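Plates and Cups from the Long Table
A gallery by Gisela Fuentealba
30 November 2018

I've been collecting everyday tableware for most of my adult life, and this fall I finally gave in and started a proper gallery for it! No fine china here, no gold rims, no sets of twelve in a velvet case. I love the things people eat toast off and hand to a thirsty kid. Cream plates, speckled bowls, plastic cups in colors you'd never dare paint a wall. If you grew up with a kitchen cupboard like my grandmother's (hers stuck every summer and had to be kicked), you know exactly what I mean.

Telma Navarrete got me into plastic cups. I used to walk straight past them at sales, and then one Saturday in September she handed me a yellow one and told me to look at the curve of the lip. Well, that did it. I came home with 9 of them in a shoebox and had to clear a whole shelf.

A few notes before you scroll. I like plain backgrounds, white if I can get it, so the colors have a chance. Soft light is best for matte pieces – direct sun bleaches a pale plate until you can't tell the rim from the middle. And I don't mind a cup tipped over. You get to see inside it, and the inside is so often a slightly different color from the outside, darker or milkier, which I find completely delightful.

Cream and blue

My favorite pairing of the whole year. A round cream plate with a shallow center and a narrow raised rim, and a light blue cup lying on its side with the mouth toward us. The blue leans a little toward periwinkle, and next to that warm off-white it just sings.

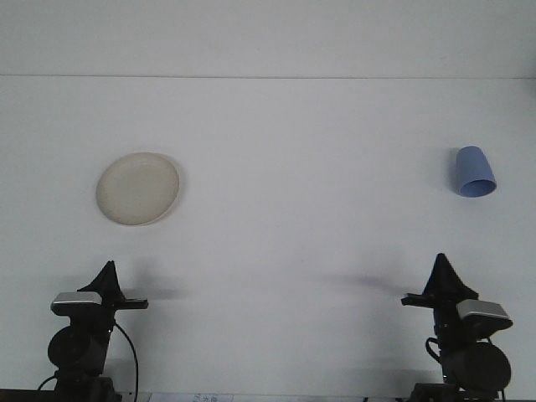

I keep coming back to cream with blue, in dishes and everywhere else. My mother's kitchen curtains were those two colors, and so was the notebook I wrote my first recipes in. Eulalia Daza says green would be the braver choice and she may be right, but I'm not budging this season.

Speckles are the other thing I could go on about for hours. A faint speckle makes a plain plate friendlier, and crumbs look right at home on it. I'd take one over a glossy white plate any day of the week!

More cups are coming as soon as I've sorted the greens from the almost-greens. If you have a favorite old plate or a cup that survived your childhood, write and tell me what color it is. I read everything, usually over breakfast.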